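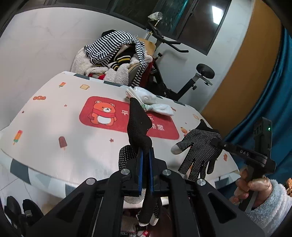
Blog > Television > Series I finished

Watching Breta to the end

Posted in November, late evening, by the owner of this blog

I finished Breta last night, all 2 seasons of it, and I want to write my thoughts before they mix with the next series. For those who did not hear about it: Breta is a crime drama about a woman who works as an insurance inspector in a small harbor town named Prostberg. She is not from the police. She only has to decide if a burned warehouse should be paid for or not. From this small question grows everything else.

I started it because a reader wrote in the comments that it was "slow but good." I have learned to be afraid of this phrase. Many slow series are slow because the writers had material for three hours and a contract for eight. With Breta I had this suspicion also, during the first two episodes. The inspector drives, she parks, she measures a door. She eats soup in the hotel. I looked at my phone more than once, I admit it.

The third episode changed my opinion. There is a conversation between the inspector and the owner of the warehouse which goes on for almost the whole episode, in one kitchen, and they speak mostly about his brother. The fire is mentioned maybe twice. When I watched it for the second time I understood that he tells her everything already there, if you listen to which questions he answers and which ones he only repeats. I like very much when a series trusts me like this. The actor does nearly nothing with his face. He moves a cup a little to the left, and later he moves it back.

The sum of the insurance is never very big. A lesser series would make it many millions, so that we understand why people lie. Here the owner wants money for 400 crates of fishing equipment, and the inspector believes that only 320 were inside. The whole first season hangs on the missing crates. It sounds dry when I write it, and my husband laughed when I tried to explain it to him at dinner, but he sat down for episode five and stayed.

About the language I must say something, since I watch nearly everything with English subtitles and it is my way of learning too. The subtitles of Breta are good in the first season and careless in the second. In the second season the people of Prostberg suddenly speak in slang which does not fit them, and one old fisherman says "dude." I do not believe that this man said "dude." Also the name of the company, Wovden, is written in two different ways, and in an episode where a letter with this name is important, this confused me for a good ten minutes.
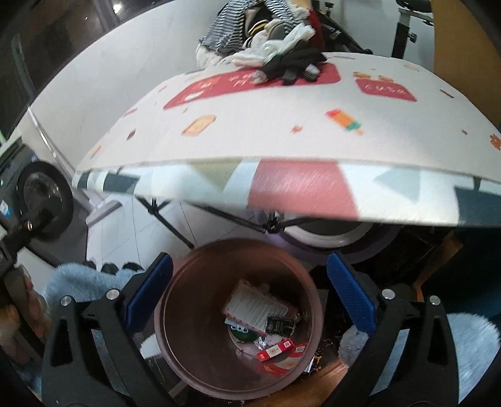 The second season is the one that people argue about. The inspector comes back to the town after a year, and now she works for Wovden, the same company she was fighting before. Many viewers found this impossible. I have read that it destroys her character. I think the series prepared it well enough. Already in the first season she complains about her salary, she sleeps in bad hotels, and her boss does not read her reports. A person can get tired. I found it sad, and I found it possible.

What I did not like is the new storyline with the Ranjbar family. They buy the land where the warehouse was, and for three episodes we see meetings about the land. The daughter of the family is an interesting person, she has the best scene on the ferry, but the script forgets her after that. In the last episode she stands in the back of a room and says one sentence. I was waiting for her the whole time! I would happily give away the chase through the fish market (why is there a chase?) for one more talk between her and the inspector.

The ending I will not tell. I can say that the question of the crates receives an answer, and that the answer was in front of us since episode three. Prostberg has some 2,000 inhabitants in the story, and by the end it feels like all of them knew except the one who was paid to find out.

The music is only piano and something that sounds like an accordion played very far away. I looked for it to buy it and could not find it. If a reader knows where it is sold, please write to me.

I do not give stars on this blog, but people ask me always whether they should begin. If you can wait until the third episode, yes. If you want to stop after the first season, you can do this also, it closes well enough and you will miss only the ferry. Next I want to try something with more jokes in it, probably a comedy with short episodes, and I will write about it when I have seen at least half.

Contact | All text on this blog is written by me, please ask before copying | Back to top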